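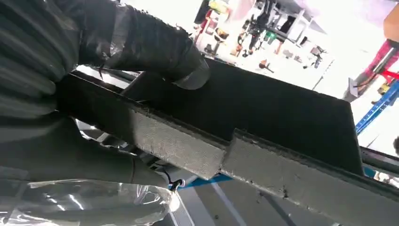 The big black tray, with a crinkly clear bag in the corner.

What I learned from a term of asking people about leftovers

My project started because I was annoyed about soup. Our halls kitchen at Unstead throws away whatever gets left in the fridge over a weekend, and one of those things was a very good lentil soup that belonged to me. So when we had to pick a topic for the second-year report, I went for food waste in shared kitchens, and I'm still glad I did!

I wanted to know what students bin, and whether they feel bad about it. I made a short survey (13 questions, which my tutor said was too many and she was right) and sent it round the halls at Unstead and Gratstead. I got 555 replies, far more than I'd hoped for, although quite a few people gave up before the question on freezers. I also asked a smaller group to keep a food diary through the first half of December.

Bread came top by miles. People buy a full loaf, eat four slices and then forget about it until it goes green. Salad bags were next, then milk, then cooked rice, which lots of people said they were scared to reheat. Hardly anyone mentioned meat – I think because it costs so much that you remember it's there.
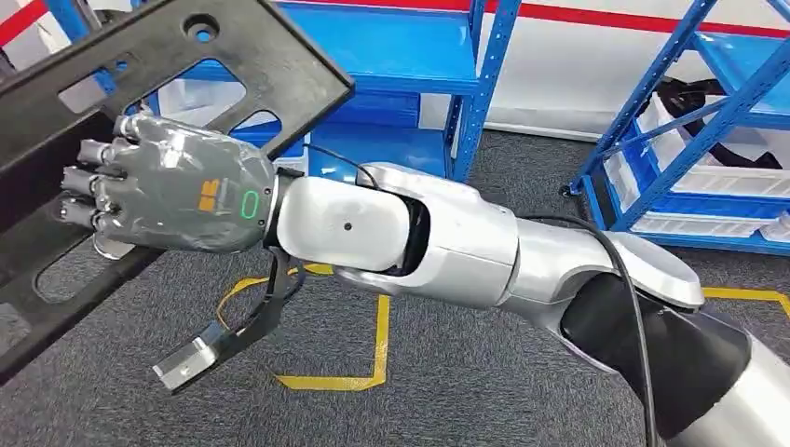
Department of Food and Consumer Studies

The diaries were messier than the survey, but I liked reading them more. One person wrote "yoghurt (sad)" and nothing else for a whole day. Quite a lot of the waste came down to shelf space. At Gratstead each person gets half a fridge shelf, so things get pushed to the back and squashed, and then you don't fancy them any more. The Unstead kitchens have bigger fridges but no labels, so people throw out food they think is somebody else's.

I tried one small change as well. In the Shek building we put a "please eat me" box on the middle shelf, with a pen and stickers beside it. The notes people left on it were lovely, and a bit rude in places. I didn't weigh anything before the box went in, which was a silly mistake, so I can't say how much it saved.

My write-up was meant to be up to 2000 words and the first draft came out at 2912, so the whole section on takeaways had to go. I've kept it in case I do the follow-up next year. If I do, I'll borrow proper kitchen scales, cut the survey in half and start the diaries much earlier in term, well away from the Christmas dinners.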